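Irnside Cell Signage and Safety Card Pack
Item 2131 | Sold by the pack | In stock

Hi, I'm Wilma Moffat, and I put this pack together because I was tired of seeing good robot work areas with a curling sheet of printer paper taped up as the only rule. If you've got a humanoid handling parts near people, you already have a risk assessment (please say you do!) and probably a binder. The binder is great. It also lives in an office. These cards live where the hands are.

What's in the pack: 29 laminated cards, two rolls of yellow floor tape, a set of post toppers that fit most stanchions, and a dry-erase board for the shift sign-off. Cards come in English and Spanish. Hole spacing fits slotted uprights, so you can hang one right on a cart with the clips included.

The card people ask me about most is the Handover Card. It says one thing in big letters: the part goes down on the shelf, the hand opens, the arm backs off, and then you reach in. No taking parts straight out of the grip, even if it's a light piece of plastic trim and you've done it a hundred times. I went back and forth on the wording with the crew at Gasmont for most of October and we kept cutting words until you could read it from the far side of a cart.
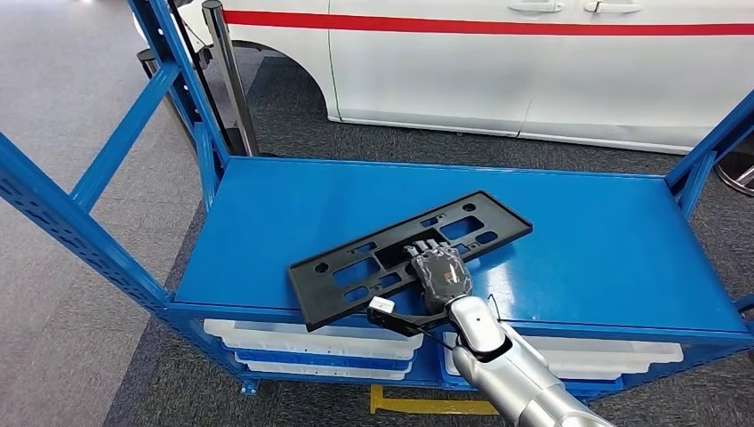
The Cable Card is my personal favorite, and I fought to keep it in. Loose leads and connectors get tidied before the arm is enabled, every time, and whoever finds one lying in the reach zone clears it or calls a stop. Same goes for bins: lower shelf only, rims tucked in under the beam so you don't catch a shin or a sleeve.

A quick word on what this is and isn't. Hanging a card doesn't make your cell compliant with anything. Your speed limits, stop distances and guarding come from your own assessment and the standards that apply where you are, and the cards leave blank boxes for those numbers. Fill them in with the paint marker (also included) and put your initials next to them.

Tape sticks to sealed concrete and low-pile carpet. On deep carpet, get the Cordeiro edge strips instead.

Pack weight: 430 g without tape
Card size: letter, rounded corners
Goes with: Pravport post bases, Cordeiro edge strips
Replacement cards sold singly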